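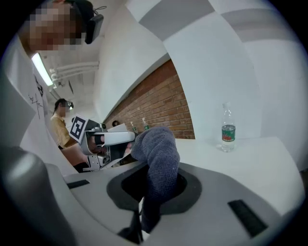

Turik Grasp Toolkit 3

Turik is Gomum's software for turning hand-held gripper recordings into trajectories a robot arm can follow. It covers tracking, timing, clean-up and export. The current release is dated Feb 13, 2022 and replaces version 2, which will be maintained until November.

Marker tracking

The tracker reads square fiducial markers, either single plates or cubes with a pattern on each visible face. A cube is solved as one rigid body, so the pose holds when one face turns away from the camera. Several grippers can be tracked at once provided no marker ID is repeated. Duplicate IDs are reported on loading and the file is rejected until they are resolved.

Wide-angle lenses are supported through a fisheye model. Calibrate each camera separately, with the supplied board held close to the rim of the view as well as in the middle.

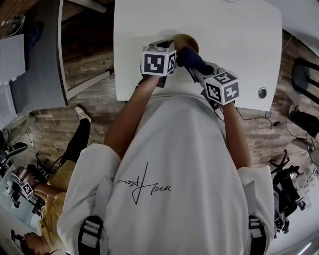
Both hands are written to the same time base, with left and right stored as separate streams. Where one hand steadies an object and the other moves it, the segmenter marks the two roles independently. Gaps in marker visibility of up to 10 samples are filled by interpolation. Longer gaps are left open and flagged.

Planning and export

Trajectories are checked against the joint limits of the target arm before export. Segments that fail are listed with the joint and the time of the fault. The Baloch planner plug-in can re-time these segments; it does not alter the path. Output is plain CSV or the Pakine binary format.

Licensing

Single workstation licence: 875 euros, with updates for 2 years. The command-line tools are included. The Baloch plug-in is licensed separately.

Comments

Does the importer still need both streams to start on the same sample? Version 2 refused mine if they didn't.

No, 3 trims to the overlap. Check the log for how much it dropped.

Fisheye model is much better near the rim than before. Calibration is slow on my laptop though.

Would like the gap limit to be a setting per hand. At present it applies to both.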